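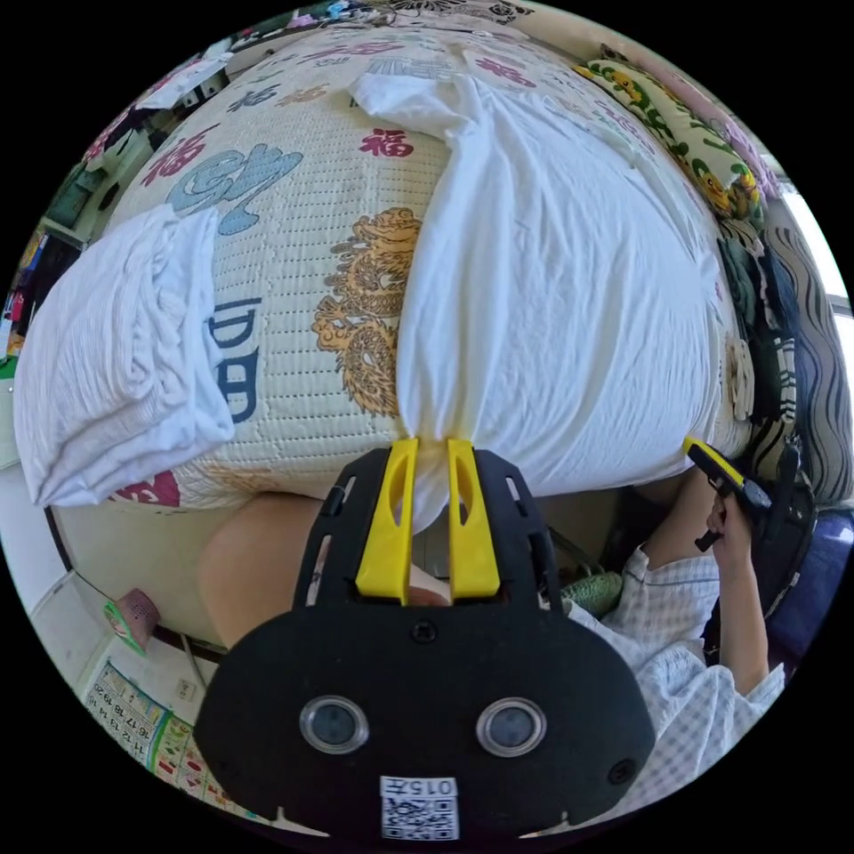
## Altis hand-held gripper: rules for bedding and laundry work

The Altis is a trigger-operated gripper with two yellow fingers and a numbered label on the body. It will pinch a sheet, a shirt or your sleeve with equal enthusiasm. Urnora ships every pair with the house rules below, written by Bo-ram Ko after a long December of reading other people's session logs.

### Before you start

- Write the label number in the log. "The black one" is not a number.
- Wipe both lenses. Fabric softener is not lens cleaner, whatever In-ho Sung told you.
- Check the finger screws. If one wobbles, swap the finger.
- Ask before working in somebody's bedroom, and again before moving the pillows.

### While folding

- Pinch a fold of cloth and leave the mat under it alone. Quilted mats snag.
- One gripper leads, the other waits. Two people pulling on one sheet is a domestic dispute, and we don't archive those.
- Keep straps and cables off the cloth.
- Bare hands stay out of the fold. If you must help it along, mark the take as assisted — we will notice anyway.
- Stop at 70 takes per shift. Take 71 is always terrible.

### Ordering

| Item | Part no. |
|---|---|
| Gripper, pair | 2085 |
| Yellow fingers, set of two | 21 |

Orders go through the Zasetdale office. Returns are accepted with the label still on and the lint taken off.

Rules last revised 25th January.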